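Call for participants: robot open day at Trustport

Trustport is looking for people to take part in its next open day. The day is for anyone who would like to see two-arm robot work up close and spend part of the day trying it. You do not need a technical background. We are especially keen to hear from people who handle cables, connectors or small parts at work, and from teachers and trainers in those trades.

What the day involves

The morning is a demonstration. Our staff will run the bench with both arms and talk through each task as it is done. Cable handling takes up most of the session. Cables bend, twist and spring back, and they seldom lie the same way twice, so they make a fair test of how well two arms can be made to work together. You can ask questions at any point and the operator will stop to answer them.

After lunch, participants take turns at the controls in small groups. Each group has a member of staff with it throughout. You will be shown how to move one arm, then both, and then given a short task to try. There is no score and no time limit beyond the length of the session. People waiting for a turn can watch or go next door, where Ikidora will be showing its training software for new operators.

The last hour is a discussion. We would like to know what you found easy, what you found awkward, and which jobs at your own workplace you would want to see tried. Notes will be taken, but your name will not be attached to anything you say.

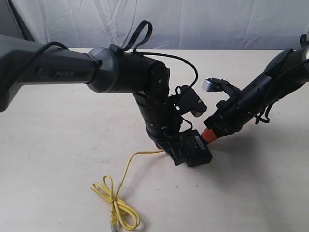
Trustport, Unit 4, 9 September 2022

Network cable is one of the materials on the bench at present. The PiPER arm and the second arm work over the same stretch of table, with cameras mounted close to the ends of the arms. On the open day the camera views will also be put up on a screen, so that people standing further back can follow the work.

Who can apply

You should be 18 or over and able to attend for the whole day. You will need to be able to stand or sit at a bench for short periods. The building has step-free access and a lift. If you need any other arrangements, put them on the form and we will contact you before places are confirmed.

We ask that you have not worked for a robot manufacturer in the past two years. Students are welcome, including those on apprenticeships. Groups from one employer may apply together, but each person must fill in their own form.

What you will receive

Participants who complete the day will be paid 200 euros by bank transfer within a month. Lunch is provided by Tatlı, the café on the ground floor, and there will be tea and coffee from the time the doors open. Travel is not paid for separately. If your employer is paying you for the day, you may ask us to leave out the payment, and we will send a letter confirming your attendance instead.

What to wear and bring

Please wear closed shoes and avoid loose sleeves. Long hair should be tied back when you are at the controls. Lockers are available for coats and bags. Bring photo identification and your confirmation letter. Phones may be used in the café and the discussion room but must be put away at the bench.

How to apply

Fill in the participant form and return it by email or hand it in at reception. Quote reference 474 on the form. Tell us in a few lines what work you do and what you would like to see demonstrated. There is no need to send a CV.

Forms are read by Tímea Szűcs, who is organising the day, and she will reply to everyone who applies. The date and start time will be given in the confirmation letter. If there are more suitable applicants than places, we will keep a reserve list and offer those people a place at the December open day.

Sign-in and payments are handled by Adness on our behalf. Your details will be passed to them only if you are given a place.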